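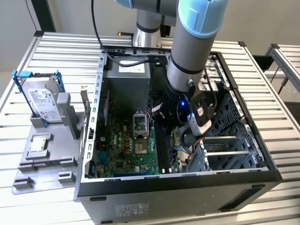
A Dell tower open on the bench, parts tray alongside.

About Gallov

We take old computers apart. Mostly desktops, mostly from offices, schools and the odd dentist. What still works gets another life, what doesn't gets sorted properly into metals, boards, cable and plastic. That's the business. Has been for 11 years.

We're in Neldale, in the old hosiery building on Vītola Street. Built 1927, brick, big windows, terrible parking. Use the side door, the front one sticks.

Who we are

Rasa Venckus started Gallov after a long stretch running IT for a furniture wholesaler, where every few years a truck came and hauled off perfectly decent machines. She asked where they went. Didn't like the answer. Rented one room here, bought a bench and a set of screwdrivers, put a card up at the library.

Ilze Baranauskienė joined the year after and runs the workshop. If you call with a question about a part, you'll end up talking to Ilze. She will want the number off the label so have it ready.

There are 8 of us now. Four on the benches, two on pickups, one on the phones and the books, and Rasa doing whatever is left over.

What we do

Pickups — offices, schools, clinics, anybody with a closet full of towers. Inside Neldale it's free from four machines up. Fewer than that, bring them by, we're happy to see you.

Teardown. Case on its side, panel off, look before touching. Drives come out early and get logged by serial number, then they go in the locked cage. Memory next, then processor, then cards if there are any. Small stuff goes in the tray next to the case, not in a pocket, not on the floor. Screws too. Every new person loses screws the first week.

Processors deserve a word. On the older desktops there's a metal bracket over the socket, you raise it and the chip lifts straight up. Don't slide it, don't pry. If the board is going back out for resale an empty socket gets covered before it leaves the bench, bent pins are the number one reason we send a board to scrap that didn't need to go there.

Power supplies we test but never open. Please don't open yours either.

Cases. People forget about the cases. Drive cages, slot covers, side panels, it's all good steel and it adds up. We also keep a wall of slot covers and odd brackets for anyone restoring a machine. Come dig thru it, most of it is a dollar.

Boards that pass go on the shelf by maker and model. Boards that fail go in the green bins and on to Skendix, the refiner we've used since the begining. They send us a weight slip for every load and you can ask for a copy of the one your stuff went in.

Your data

The question we get most. Drives are wiped or shredded, your pick, say which on the pickup form. You get a certificate with the serial numbers on it. Shredding costs a bit more. If you don't tick a box we shred.

If you'd rather pull the drives yourself first, fine by us, lots of clinics do. Leave the cages in if you can. And leave the screws in a baggie, taped inside the case!

What we don't take

Tube monitors. Microwaves. Printers with toner still in them — we tried that, the carpet never recovered. Loose swollen batteries, call the county for those. TVs no. Laptops yes, phones yes, keyboards yes if they're boxed up and not just a tangle.

Schools and classes

Every April we do an open bench week. Kids from 11 and up, teachers, grandparents, whoever. You get a dead desktop and a screwdriver and one of us next to you, and you take it down to the bare case. Find the memory slots, find the socket, work out what the wires between the drives are for. Most folks are surprised how much room there is inside. Spots go fast so email early, groups of four work best.

We also sell tested parts kits to schools, a board, matching memory, a power supply and a case, for building classes. Ask Ilze what's on the shelf, it changes weekly.

Working here

Sometimes we hire, it'll be on the door and on this page. You don't need a certificate. You need patience and decent eyesight and to be OK with dust. We'll teach you the rest.

Right now: nothing open on the benches. Looking for a part time driver, mornings, clean license, able to lift a tower in each hand.

Visit

Monday to Friday 8 to 4, closed for lunch whenever lunch happens. Knock loud, the compressor is noisy. Loading dock is round the back off the alley, ring the bell and somebody will come down with a cart.

Holiday pickups are booking up already, get your form in soon if you need the closet cleared before year end.

Page updated November 21, 2019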